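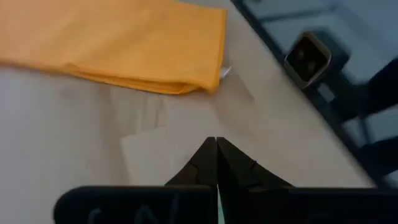
Gripper with the fingers closed.

Visits > Science > Drivberg
73 shares | 17 comments

Open day at the Clondier Institute, Drivberg

I went to the open day because of one experiment, the one with the birthdays. At the door each visitor writes day and month on a card, without the year. Then Ashton Tuhiwai, our guide, asked how many people we need in a room before two of them probably share a birthday. Most of us said 183. The answer is 23, and I still had to draw it on paper in the tram.

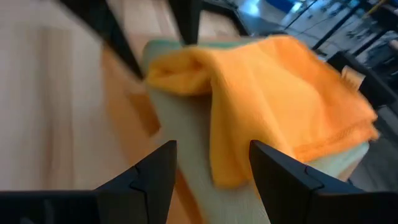
Our group had only 17 people, so a match was less likely than not. We got one anyway, two cards with a date in August. The owners had never met before and they shook hands.
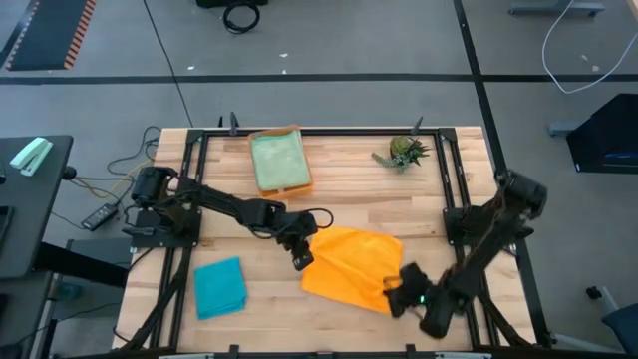
MATHS FOR VISITORS

After the coffee we rolled dice in pairs and wrote every result on the wall. When I left, the total was 1673 rolls, and the sixes were a little behind. A boy from Purnau was sure that they must now come more often. The guide let him bet biscuits on it, and he lost four.

Entrance is free. From Neves take the bus, the car park is very small.

Last updated: 5/19/22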